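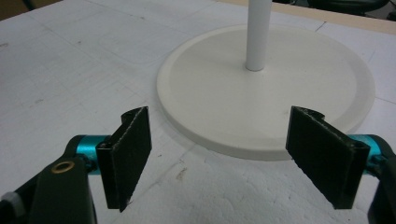 According to the Mudside operators, the hardest part of teaching a robot by hand is forgetting that one already knows how to do the task. That remark reached us in the first month of the work, in the margin of a log sheet, and I have kept it at the head of these notes. Most of what follows is an extended reply to it.

Slide 1. Opening

Good afternoon. Thank the hosts and the session chair. State the title once: "Demonstration by Hand and by Remote Control: Findings from the Atinga Program."

The talk concerns two ways of showing a task to a robot. In the first, a person holds a gripper and performs the task directly. In the second, the person sits at a console and drives the robot arm from a distance. Atinga has used both since the program began, and the two groups of operators have now worked side by side long enough for a fair comparison.

Questions are welcome at the end. Please hold the one about licensing; it has its own slide.

Slide 2. The tasks

The program covers light household handling: standing objects on a table, moving them a short distance, turning them, putting them away. Stands, lamps, holders and similar items with a flat round base and an upright pole form their own task group. They look simple. They are among the least forgiving items we have.

A low disc gives the fingers very little to take hold of at the rim. The pole is the obvious place to grip, yet a pole gripped too high swings the base when the arm starts to move. Operators who approach from the front and low down tend to bring both pads toward the base with the jaws already open, and then must decide whether to raise the tool to the pole or go on to the rim. We ask them to decide before the recording begins. A change of mind halfway through is natural for a person and very confusing for a learning system.

(Pause here. Someone usually asks about white objects on white tables. Answer: yes, these are included on purpose. Low contrast between an object and its surface is ordinary in homes, and the set should contain it.)

Slide 3. Demonstration by hand

The hand-held gripper has two fingers and a camera that travels with it. The operator sees the object with their own eyes and feels contact through the handle. Training takes one morning. By the afternoon most operators at Mudside were producing usable recordings.

Across the first collection period the hand-held group delivered 800 accepted demonstrations. I would draw attention to the word "accepted." The rejection rules were strict, and they were applied by reviewers who had not made the recordings.

The main reasons for rejection were these:

Speed. People move faster than the arm is able to follow. A demonstration that the arm cannot repeat is of limited use.

Wrist angle. The human wrist will happily go where the robot wrist will not.

Starting position. Operators began with the jaws partly closed, or already touching the object, and the approach was lost.

Help from the other hand. This was by far the most common in the first weeks. A base begins to tip and the free hand comes up to steady it. Operators often did not know that they had done it until the review.

The last item was solved by asking operators to hold a small cloth in the free hand. I mention it because we are asked about it more than any other part of the work.

Slide 4. Demonstration by remote control

The remote console was supplied under the Nondeck agreement. The operator watches two screens and moves a pair of handles; the arm follows.

The same collection period gave 300 accepted demonstrations from this group. The figure is lower, and the comparison should be made with care. Training took two weeks. Sessions were kept short, as operators reported tired eyes and sore shoulders. The arm also has to be returned to its starting position after each attempt, and that time adds up over a working day.

In return, every motion recorded at the console is a motion the arm has made. There is no question of reach or speed to settle afterward. The rejection rate on those grounds was zero - as it must be - and reviewers could give their full attention to the quality of the task itself.

What the console operators lacked was touch. They closed the fingers harder than necessary and later than necessary. With tall, narrow poles they often pressed the base down against the table before lifting, and could not tell from the screens that they were doing so.

Slide 5. Fingers and pads

This section is short but should not be skipped.

Both groups used rough-surfaced pads. Rough pads hold a smooth pole well. They also wear, and a worn pad changes the grip in ways that the recording does not show. Zallutano, the workshop that maintains our tools, now inspects the pads at the start of each shift and notes any fraying at the edges. A pad with a frayed edge may remain in use. A pad that has begun to lift from its bracket may not.

Joints are checked at the same time. The jaws should open evenly on both sides. Where one side lags, operators correct for it without thinking, and the correction becomes part of the lesson the robot receives.

Table surfaces are left as they are. Scuffs, fine lines and small stains are not cleaned up between sessions beyond normal wiping. In November we tried replacing the surfaces with new ones and saw no benefit that would justify the cost.

Slide 6. Mixing the two sources

The result that the program office asked me to present is the following. We trained one system on hand-held demonstrations alone, one on console demonstrations alone, and one on both. Each was then given the same 118 trials on the round-base group. The mixed system completed 108 of them. Neither of the others did as well, and the written report gives the full table by object.

Please note two limits. The trials took place in a single building, under one kind of lighting. And the mixed set was larger than either of its parts, so some of the gain may come from size alone. A trial with sets of equal size is planned.

(If time is short, skip the next slide and go to licensing.)

Slide 7. Advice to new sites

Begin with the hand-held tool. Bring in the console once operators can describe, in words, what they intend to do before they do it.

Record failures and label them. A base that slides away from the fingers is worth keeping, provided the label says so.

Rotate objects among operators. One person who always handles the same stand will develop a private method, and the robot will learn the method along with the task.

Review on the same day. Operators remember why they hesitated at ten in the morning; by the following week they do not.

Slide 8. Licensing

The hand-held recordings may be shared with partner sites on written request. The console recordings remain subject to the Nondeck agreement and may be viewed on our premises. I am not able to comment on changes to those terms.

Slide 9. Close

Return to the operators' remark from the log sheet. Both groups came to the same practice on their own: saying the steps aloud before the first attempt of the day. "Open, approach, stop, close, lift." It has since been added to the Atinga operator guide, section four.

Thank the operators at Mudside and the workshop staff. Leave the contact slide up during questions.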